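## 4. Night guard: first fitting (Flitik, home kit)

Read the whole section once before you heat anything. The material sets fast.

1. Brush and floss. Take out any retainer.
2. Boil water, then let it stand 4 minutes. Don't use it straight off the boil.
3. Lower the guard in with the spoon, handle tab up. 15 seconds. No longer.
4. Shake off the drips, center it on the upper teeth, bite down gently. Suck the air out.
5. Press the outside thru your cheeks with your fingers. Hold until it feels firm.
6. Cold water rinse. Check the edges with a finger.

**Caution:** not for anyone with braces, loose crowns or a temporary filling. Ask your dentist first. Kids' size is the Moya, separate sheet.

**Note:** you can re-heat twice. After that the walls go thin and the fit is never right, order a new blank (part 67).

Too long at the back? Trim with small scissors, a sliver at a time. Smooth the cut with the file in the lid. Gagging usually means it's still to long.

Sore jaw the first few mornings is common. Sore *gums* isn't, stop and trim. If one tooth hurts, stop and call. Fitting questions go to Rokeya Mridha, front desk, Saturday mornings too.

Cleaning is in section 5. Cool water and a soft brush untill you get there, no toothpaste, it scratches.

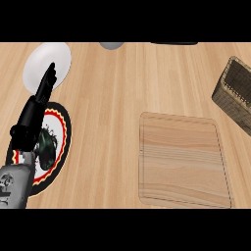
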